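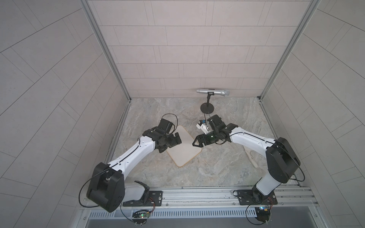 Week 4: Small sounds, close mic

Okay, today is all about the mic stand! I like a round flat base for tabletop work, with the mic clipped at its middle and lying level – easy to aim that way. Lay the white board down in front and leave it at an angle, I don't mind.

Tiled walls bounce sound, so clap once and listen before you record. Then do 500 words on what you heard, due Thu 2 December. Reading for January is the Urnow chapter.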